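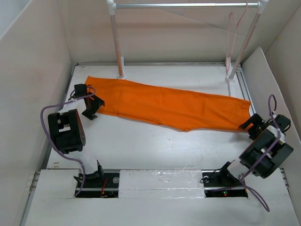 How long should buckwheat groats soak before cooking?
Overnight in cold water, 12 hours at most. Past 18 they turn slimy and the porridge sets like glue.

Drain, rinse, then simmer with three parts water to one part groats. Salt goes in at the end.

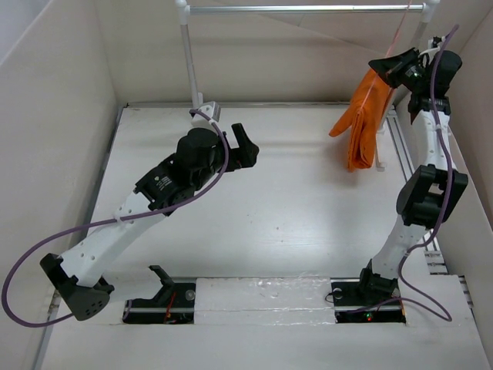
White platform, metal bar across the back.

Leftovers keep three days in the fridge. Reheat with a splash of milk on low and stir until the lumps break up.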